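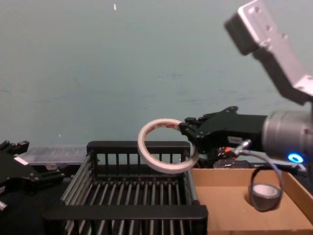
Packing Bench Walk-Round
Site: Trumeck, unit 2
Date: August 2, 2022
Checked by: Wyn Wynne
Sheet no. 779

Mark each line OK, FIX or N/A. Comments go under the line they belong to. "See above" has been retired as a comment after the last sheet, where it was used on line 1.

SURFACE AND WALL

1. Work surface wiped down, nothing sticky – OK
Sticky was the word on the December sheet, with an exclamation mark. It has been scrubbed since and I could slide a hand along it without leaving any of the hand behind.

2. Wall behind bench sound, no flaking or damp – OK
Scuffs and smudges, all cosmetic. Vondau quoted for repainting and the quote has been put somewhere safe, where I expect it will stay.

3. Wall clean – FIX (low)
See scuffs and smudges. A damp cloth would do it. A damp cloth has been doing it, in theory, for two sheets running.

TAPE AND SMALL SUPPLIES

4. White masking tape at the bench – OK
Masking tape is for labels. It does not hold a carton shut, however many times you go around.

5. Dark tape at the bench – OK
Please fold the end under when you finish. I spent part of my morning looking for it with a thumbnail.

6. Rolls kept in the rack or tray between jobs – FIX
Rolls left on the surface roll, as the name suggests. Put them away before you walk off, including for coffee.

7. Knives closed and in the drawer – OK
All closed. I was so surprised I checked the drawer again.

RACK AND TRAY

8. Rack sits flat, no rocking – OK
Pushed down on each corner. It stays put.

9. Rods straight, no sharp ends – OK

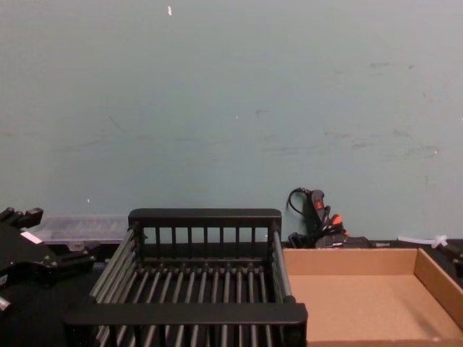 Yes, it is a dish rack. It came over from the Arain kitchen order and it holds things upright better than the organizer we paid real money for. It stays on the list under its own name, and whoever keeps writing "bench organizer (wire)" over it can stop.

10. Cardboard tray dry, walls standing, bottom not sagging – OK
Cardboard is fine for tape. Anything heavier goes on the shelf. If the bottom goes soft, get a new tray and flatten the old one for recycling – don't put the new one inside it.

11. Tray not used for trash – OK
Thank you to whoever took my note personally.

LIGHT AND ACCESS

12. Bench light works, no flicker – FIX
Flickers for a bit at switch-on. Reported to Belta, who asked whether I had tried switching it on.

13. Walkway behind bench clear – OK

Open items: 3, 6, 12
Line 6 is yours, all of you. I'll chase Belta about 12 and bring my own cloth for 3.

Signed: W. Wynne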